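How a Short Video Format Spreads: Repost Chains in the "One Take" Trend

Course project report, Media and Networks
Group members: A-yeong Cho, Khôi Đồng, Iveta Brabec
Supervisor: Heike Hamann

1. Introduction

Short video formats that invite imitation are a regular feature of social platforms. A user posts a clip with a simple rule, other users copy the rule, and within a few weeks the format is either everywhere or gone. This report looks at one such format, the "One Take" clip, as it appeared on the video platform Teler. The rule is that the poster completes a small task in a single unedited shot and names the next person in the caption.

Our question was whether the naming of the next person is what carries the format from user to user, or whether most new posts come from people who saw a clip in their feed and were not named by anyone.

2. Data

We collected public posts carrying the trend's main tag on Teler. Collection ran through March. Posts were included if they met three conditions: the clip was a single shot, the tag was in the caption and not only in a comment, and the account was public at the time of collection. After duplicates were removed, the set held 447 posts.

Reposts on Trutel were logged separately. Trutel does not show the original post time, so these were used only to check whether a clip had left its first platform. They are not part of the main count.

For each post we recorded the time of posting, the account named in the caption (if any), the type of task, and whether the poster mentioned having been named. User names were replaced with codes before the coding work started. The code list was kept by Iveta Brabec and deleted after the final check.

3. Method

Each post was coded by two group members working apart. Where they disagreed, the third member decided. Most disagreements were over task type. A clip of someone stacking cups while reciting a poem, for instance, could be coded as "skill" or as "performance". We settled on coding the action that ended the clip.

A post was treated as part of a chain if two things held: an earlier post in the set named the account, and the new post came after it. Posts that claimed to have been named, but for which no earlier post could be found, were coded as "claimed". This category is weaker than the first — the naming post may have been deleted, set to private, or never made.

Chains were drawn as directed graphs. The first version was done by hand on paper and then moved into a spreadsheet when it became too large to read.

4. Results

Of the 447 posts, 78 could be linked to an earlier naming post. A further 28 were claimed. The remaining 341 showed no link of either kind. Even if all claimed posts are accepted as true, the named group is well under a quarter of the set.

The chains were short. The median chain had 3 posts, and most ended when the named account did not respond. Posts outside any chain were clustered in the evening, with the busiest hour starting at 8 p.m. Posts inside chains were spread more evenly over the day.

Task type also differed. Linked posts tended to repeat the task of the post before them, while unlinked posts varied more.

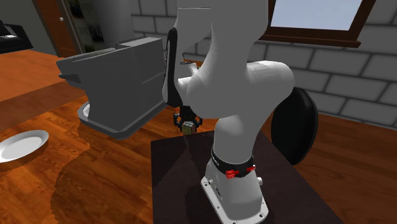 Figure 1. Rendered robot arm on a dark brown pedestal.

5. Discussion

The results do not support the view that naming drives the format. Naming is part of the rule, and many posters follow it, but few of the named accounts in our set replied. Feed exposure is the more likely route for most posts, although we did not measure it directly. To do so would require view records, and Teler does not release these.

Zuzana Kadlec, who read a draft of this report, pointed out that named users may reply in private messages or in stories that expire. Such replies would be invisible to our method. We agree, and the figure of 78 should be read as a lower bound.

6. Limitations

The set covers one tag on one platform. Variant spellings of the tag were found late in the project and were left out, as adding them would have meant repeating the coding. Deleted posts could not be recovered. The evening cluster is based on the time zone shown by our own accounts, so it may not match the local time of each poster.

7. Further work

A follow-up could track named accounts forward from the moment of naming and note every public action for a fixed period. The coding sheet and the anonymized chain table are held by the course office and can be requested through the supervisor.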